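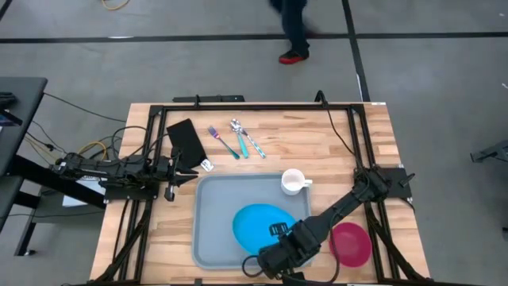
4.3 Comparing two grippers on the Millport bench

Use this procedure when you fit a new pair of fingers and want to know how they do against the old ones. Allow 20 minutes for each set. You need the table-setting kit: tray, plate, bowl, mug and cutlery.

1. Switch off both arms at the controller. Fit the fingers under test and tighten the screws by hand.

2. Switch on and home the left arm, then the right.

CAUTION: Keep hands outside the rails while an arm is homing.

3. Move each arm slowly through its full reach. Stop if a cable pulls tight or catches on a bracket.

4. Load the Parri test file and set the grip force to 6 N.

5. Run the mug first, then the plate, then the cutlery. Put each item back by hand between runs, with the arms paused.

6. Save the log under the name of the finger set.

Note: Pointed fingers tend to do well on fork handles and badly on the plate rim. Record a slipped grip as a miss, even if the arm recovers.

Error 432 means the finger width has not been set. Enter it under Tools and repeat step 2.

Questions about the test file go to Lefteris Giannakopoulos at Stivelby.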